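Kavora folding desk, the small square one. Four months in

Bought this in March for the box room, after the old desk (glass, horrible, always covered in fingerprints) finally went to the tip. Paid 278 from the Stoltgate shop, delivery on top. Wanted something small that I could work at in the mornings and shove against the wall after. Typing this quickly before a call so forgive the state of it.

Delivery first. Came when they said it would, 7.30 in the morning, one bloke, one box. Heavy box. He left it in the hall and I walked it upstairs one corner at a time. No damage apart from a scuffed edge on the cardboard. Packing was mostly paper, which I liked, all went in the recycling.

Putting it together. Leaflet says twenty minutes. Took me an hour and a bit, partly my own fault as I had one leg on backwards and didn't notice till the hinge wouldn't close. The drawings are tiny. Two of the bolts look the same and arent, one is a hair longer, so lay them out first. Allen key in the box is rubbish, use your own.

The top. Quite a pale finish, paler than I expected from the website, where it looked nearly honey. I've come round to it. Makes the room feel bigger. 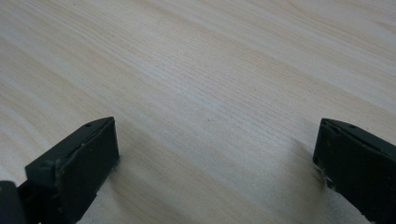
The finish up close. Pale, with a fine grain.

Marks so far: one faint ring from a mug, my fault, left it overnight. Biro wipes off if you're quick. Felt tip doesnt, or not all of it. I use a damp cloth and a bit of washing-up liquid and that does for most things. No wax or polish, the leaflet says not to and I'm too lazy anyway.

Wobble. Everyone asks about wobble with folding desks. There's a bit. If I type hard the monitor shivers, and on our carpet it was worse until the feet bedded in. My sister in law, Vandana Rastogi, has the Wihongi one, which cost her almost 300, and that is steadier, I'll admit. But hers weighs a ton and she's never once folded it. Mine gets folded maybe twice a week. Hinges still stiff, in a good way. They did squeak in the first fortnight, a drop of oil sorted it.

Size. Fine for a laptop and a notebook. Laptop, notebook, lamp and a plate of toast, no. If you need two screens look elsewhere. Knees fit under nicely, I'm 5'10", though the crossbar catches my shins when I stretch out. Bruise to prove it.
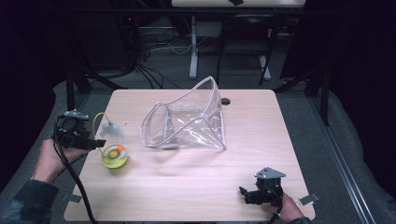
It does end up being the place everything gets dumped when I'm not working, same as any flat surface in this house. Not the desk's fault. I did look at the one with a drawer but that's another chunk of money and the drawer was so shallow you'd barely get a stapler in.

Customer service, mixed. One of the rubber feet was missing from my box. Emailed, got an automatic reply, then nothing for nine days. Rang the Dramcombe number instead and a very nice woman posted me a set of 4 the same afternoon. So ring, dont email.

Would I buy it again? Yes, at this price. I wouldn't pay much more. There's a big posh version in the same range at 1,194 and I can't see what you'd get for that apart from more desk.

Four stars. Lost one for the bolts and the wobble together. Will update if the hinges go.

Edit: someone asked if it fits in a car boot folded. Ours is a small hatchback and it goes in with the back seats down, in at an angle. Take the feet off first or they catch on the lining.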